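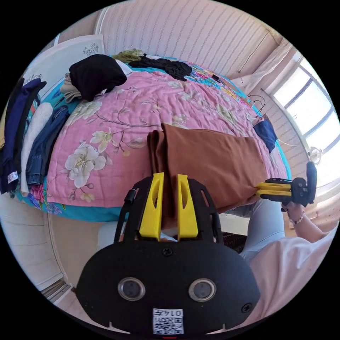 The new stair rail arrived in June 2022, two weeks after the stairs it was meant for. Holst had measured twice. I had measured once, in socks, and we went with mine.

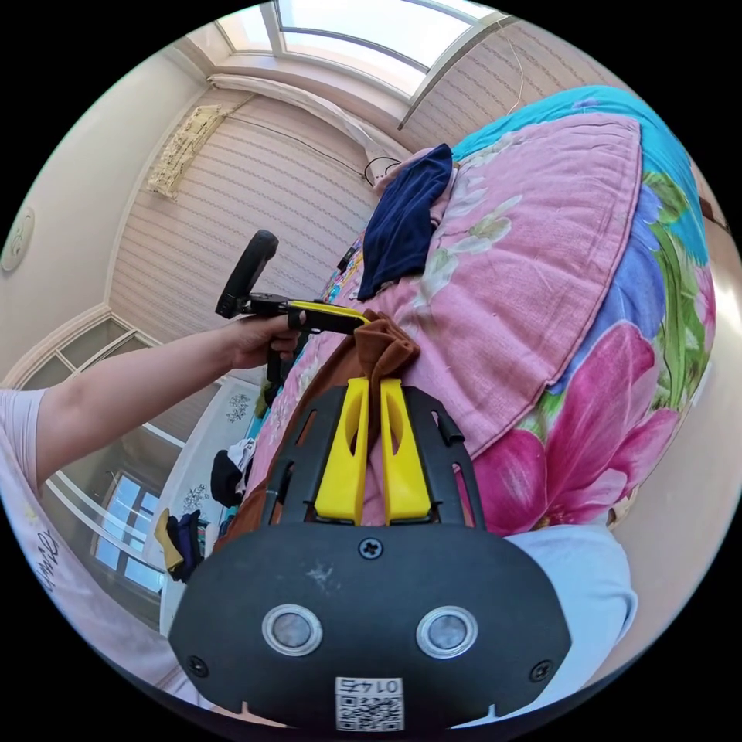 Plomard
Homeowner and reluctant sander

It came up 2 inches short at the landing. The shop in Nustberg offered to splice in a piece of oak for $48, and I said yes before they finished the sentence.

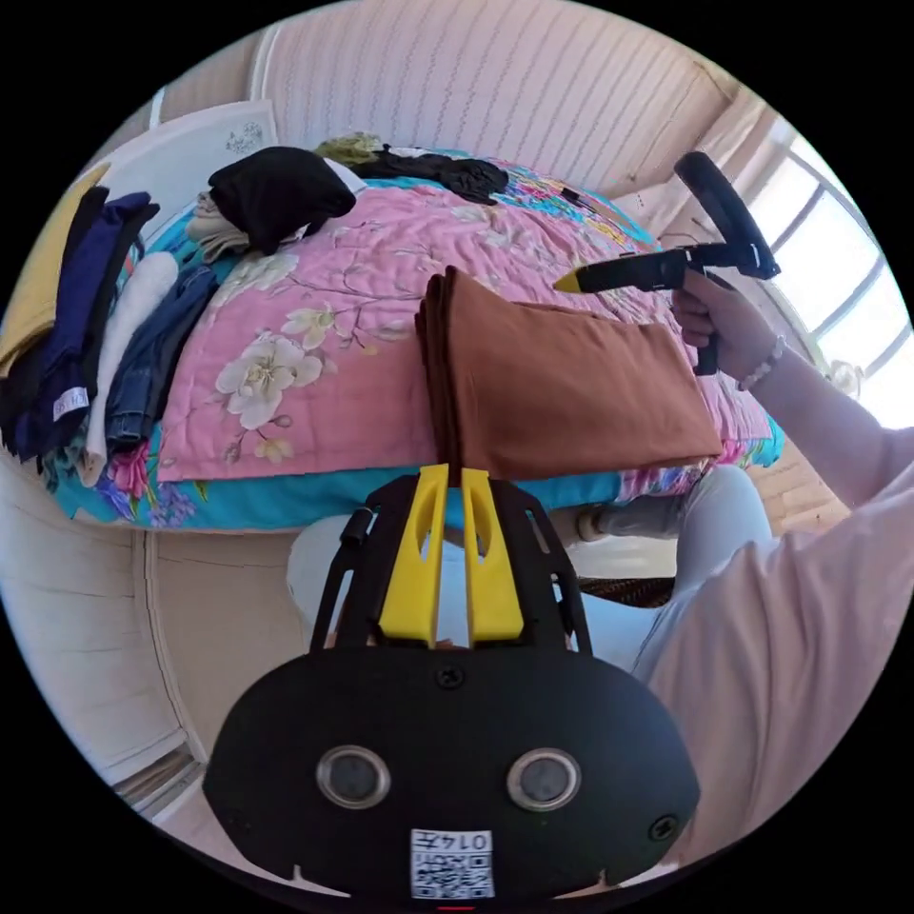
Photo: Plikeveo

Oiling it took 20 minutes. Getting the oil off the wall is booked for August.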